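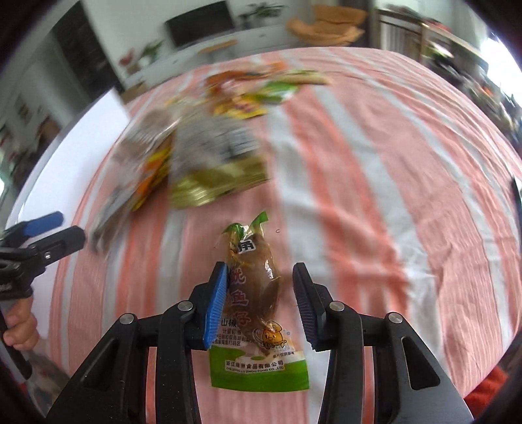 Snack swap is back, and the parcels are better than ever!

Sign-ups for the February round of the Lendcombe Snack Swap are open, and I could not be happier with how the last one went. We sent 475 parcels between Lendcombe and Zirnthorpe, and my inbox has been full of happy, slightly sticky-fingered emails ever since. (Keep them coming, please!)

The big hit this time was the savory stuff. Little fish snacks in single packets, spicy things, chewy things, things you eat with a napkin in your other hand.
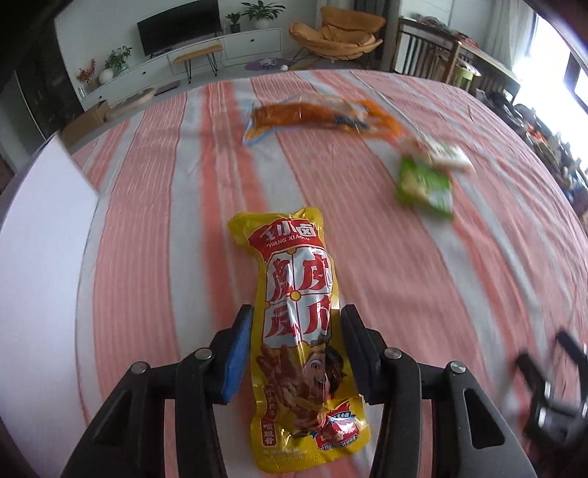
Chicken feet are my new favorite thing to put in a parcel, and I say that as someone who held out for years. You nibble around the little bones, take your time, and suddenly half a movie has gone by. Wang Xiaolu is a name to look for if you want to try them: yellow wrapper, red banner, braised feet printed right on the front so there's no mistaking what you're getting. Grab one for yourself while you're at it.

If you're packing for February, keep it to 13 items or fewer, stick to sealed packets, and tuck in a note saying which one to open first. Drop-off is at Maddocks as usual, at the side counter. Got allergies? Put them on the form, even if you told us last time.

Happy snacking!
Ngaio Donnelly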